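Vurkness Press to Publish New Middle-Grade Novel by Riet Van der Linden

"The Lamp Room" follows a girl, her grandfather and a town that has stopped talking to him

FOR RELEASE IN MARCH

Vurkness Press announced today that it will publish "The Lamp Room," a novel for readers ages 9 to 12 by Riet Van der Linden. The book will be released in March in hardcover and e-book editions, with an audiobook to follow from Heser Audio.

Set in the mining town of Cárdenas in the years after its last pit has closed, the novel tells the story of Ikar, a sixth grader sent to live with a grandfather she has met only once. He is a retired foreman who signed the papers that closed the mine, and his neighbors still cross the street to avoid him. When her new school asks each student to record the memories of an older resident, Ikar chooses the one person in town whom her classmates do not want to hear from.

Van der Linden is the author of two earlier novels for young readers, "Salt for the Horses" and "A Coat with My Name in It." She taught reading in public elementary schools before turning to writing full time.

"I wanted to write about a child who loves someone and is also angry with him," said Van der Linden. "Children live with that every day — with parents, with friends, with teachers. They do not need a book to settle it for them. I hope this one keeps them company."

The novel was acquired by Edmund Urbańczyk, editorial director for children's books at Vurkness Press, who also edited the author's earlier titles.

"Riet trusts her readers with a hard question and lets them take their time," said Urbańczyk. "Ikar is stubborn, funny and often wrong. We were glad to have her on our desks for two winters, and we look forward to sharing her with classrooms and families."
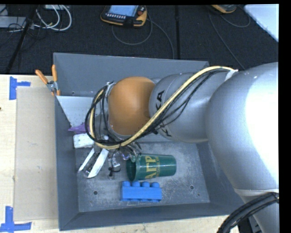 Robot arm with orange joint, reaching into a gray bin.

A discussion guide for grades 4 through 6 will be offered free of charge to schools and public libraries. It includes chapter questions, a short glossary of mining terms and three writing activities based on Ikar's interviews. Van der Linden will visit schools and independent bookstores during the spring, and a schedule will be posted on the publisher's website.

Advance copies are available to reviewers, librarians and booksellers on request. Requests for interviews or excerpts should be sent to the publicity department at Vurkness Press.

About Vurkness Press

Vurkness Press is an independent publisher of fiction and nonfiction for children and young adults. Its list includes picture books, chapter books and works in translation.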